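3.2 Glassware and the shared table

Glassware turned out to be the most enjoyable part of the Hurkdale study. Our question was a homely one: when drinking glasses of mixed shape and color share a surface, how do people decide what belongs together? Roswitha Lammers drew up the first sorting sheet, which had 28 entries, and we were delighted by how much people had to say about a plain tumbler.

Color came up early in nearly every talk. Pink pieces were quickly treated as a family, even when one had a stem and the next did not. Shape pulled the other way — stemmed glasses at the back, short ones in front, so that a hand can reach the low pieces first. Figure 4 gives a sense of the pieces and of how a tray can hold them.

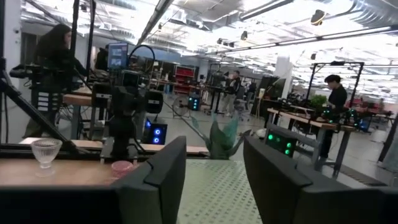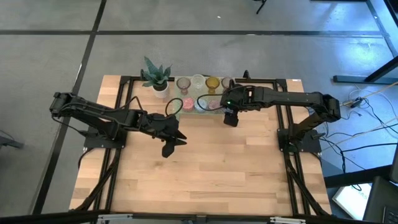 Figure 4. Glassware on light wooden tabletops. First picture: a clear footed dessert cup and a small pink cup. Second picture: a clear tray with stemmed glasses behind short tumblers, beside a potted snake plant.

The footed dessert cup deserves a note of its own. It has a foot like a goblet and a ribbed, faceted bowl, and our sheet had no good line for it. Two readers wanted it with the goblets; Bellari placed it with serving ware. We kept both answers in the coding, and we love that such a small cup could split the group.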